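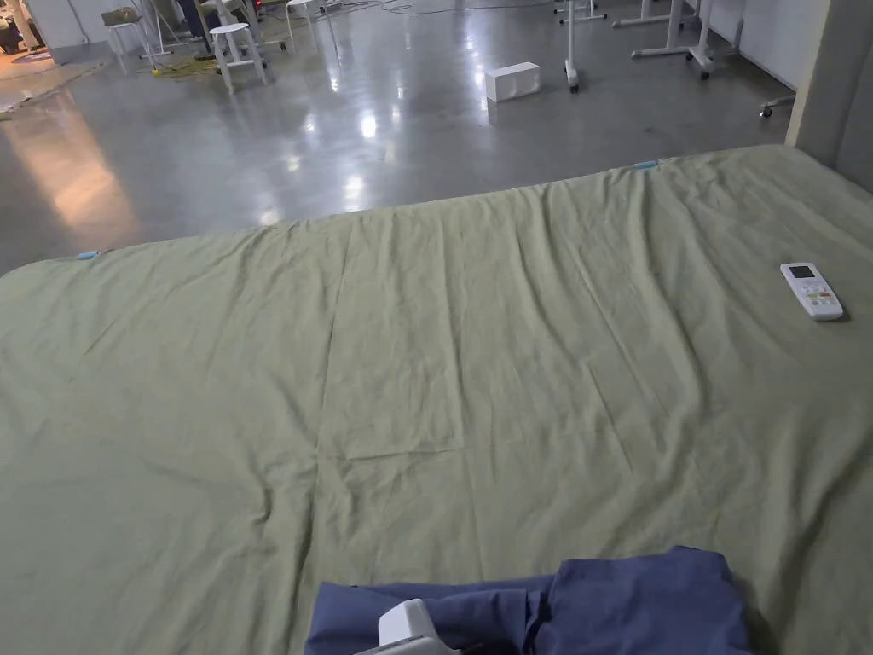 Search tickets Enter keyword

Ticket 418: Noten thermostat drops off Wi-Fi overnight
Opened by Lempi Keskinen. Status: waiting on customer

Bedroom unit goes offline at 2:10 a.m. and stays off until I restart the router. Firmware 204. Already reset it twice.
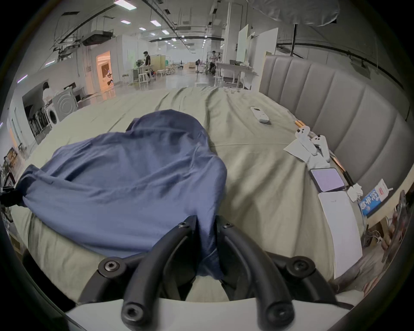
Efren Tan: The log shows the router changing channels at that hour. Please fix it to channel 6. If you have a phone lying on the bed like the white one there, leave the app open on it overnight and send me the error code.

Lempi: Channel set. Will report back in the morning.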